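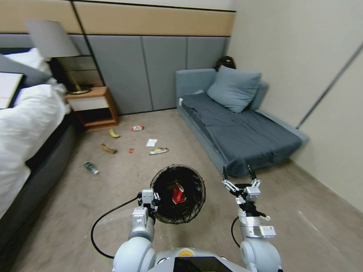

One of the evening cleaners told me that she doesn't mind the robot taking the bins, she only minds if they count it as her bins. I have thought about this sentence all day.

March 15, 2023. Second week of the trial at the Umelmont. The robot from Dresosel holds the black wastebasket by its rim, and the rest is still on the carpet: banana peel, wrappers, a small bottle lying on its side. In my training years I would do such a floor without thinking. Now I stand by the door with a tablet and write down how long each thing takes.

The hotel has 270 rooms, and until September each of us had 14 in a shift. The management says that with the robot we can have two more, as the floor will be done before we come in. But a floor is the smallest part of a room. The bed is the heavy part, and then the bathroom, and for these we have still only our own backs.

At lunch there was a quarrel about it. The younger ones would like to learn the machine, because Sirkham pays the operators better. The older ones asked who will speak with the guests. I said nothing, and I am a little ashamed of this.

My knees hurt less than last week, I must write that too. I bent down less. I don't know yet if I am glad.

Tomorrow the fourth floor, and I must ask for the new shift list.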